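4.3 Failures during and after manual cleaning

Most of the faults in our log occurred while a robot was driving. A smaller group, which we treat separately in this section, was triggered by the person looking after the machine. Household robots need regular hand cleaning, and the cleaning steps bring hands, liquids and cloths close to buttons, bumpers and sensor openings. Figure 6 shows two tasks from the home sessions at the Dodside site, recorded from the head position of the person doing the work.
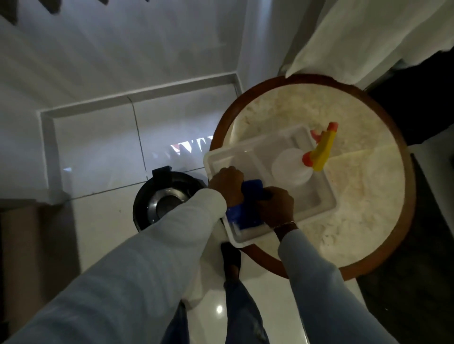
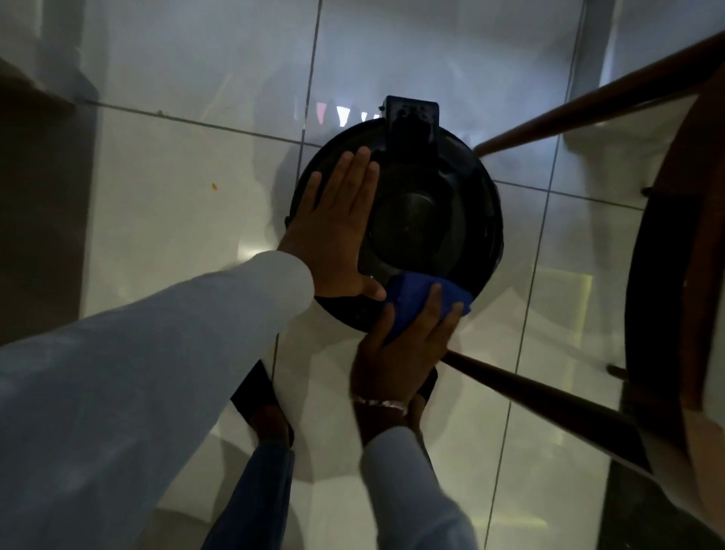

Figure 6. Manual cleaning in a home session. Top: a white plastic tray cleaned with a blue sponge on a round table, with a spray bottle lying in the tray. Bottom: the rim of a round robot vacuum wiped with a blue cloth on a tiled floor.

4.3.1 Unintended start under the hand

The first fault type is an unintended start. In the test units used at Dodside and Resusden, the start button responded to a press of 500 ms or longer, with no upper limit on the contact area. A palm laid on the lid to steady the robot could therefore be read as a start command. The drive wheels turned on before the brush motor, so the first sign of the fault was movement of the body under the hand. We recorded eight such starts. In five of them the person was wiping the rim at the time, and in the other three the robot was being turned to reach the far side.

No injuries were reported. The main hazard is at the underside, where a finger placed below the rim can be drawn toward a wheel or the side brush. The lift switch did not protect against this, as it opens only when both wheels drop, and a robot pressed down from above keeps both wheels loaded. The bumper gave no protection either. It was disabled for the first second after a start command so that the robot could leave its dock without a false contact.

Verbeke and Bloxham reproduced the fault on the bench with a silicone pad in place of the palm. With the original firmware, a flat load of 5 N over the button was enough to start the unit. The result did not depend on whether the pad was placed by hand or lowered by the test rig. Residual cleaning fluid on the pad had no measurable effect on the threshold.

4.3.2 Loss of range data after wiping

The second fault type appeared after cleaning. The robot left the dock, drove a short arc, stopped and reported a blocked sensor, although the area in front of it was clear. Inspection by Leemans found a thin dried film on the sensor window of the affected units. The film was hard to see under room light and easy to see under a lamp held at a low angle. It was traced to surface cleaner carried over on a cloth or glove from an earlier task.

The film scattered part of the emitted light back into the receiver. The firmware read this as an object at very short range and stopped the robot, which is the safe response. A second and less welcome outcome was found in two units. There the return was weak enough to pass the blockage test but strong enough to shorten the measured distance on one side. These units kept driving with a map that was wrong along that side, and one of them reached the top of a stair before its cliff sensor stopped it.

4.3.3 Changes made

Three changes were made to the test units. The start command now requires a short press followed by release, and a contact that is held is ignored. The wheel motors are locked for 1000 ms after the command while the controller checks for a steady load on the lid. Finally, the blockage test compares left and right returns at the dock, where the distance to the charging plate is known, and refuses to start if they disagree.

The cleaning instructions were also rewritten by Brouwer. The robot is to be switched off at the main switch before any wiping, and the sensor window is to be wiped with a separate dry cloth. In the earlier text these points stood on the last page, after the section on replacing brushes.

With the changes in place, the bench procedure of Section 4.3.1 produced no starts. The film fault could still be provoked by coating the window evenly, in which case both returns are shifted by the same amount and the comparison passes. A check against the absolute distance to the plate would catch this case, but the plate position varied too much between docks for a fixed limit to be used.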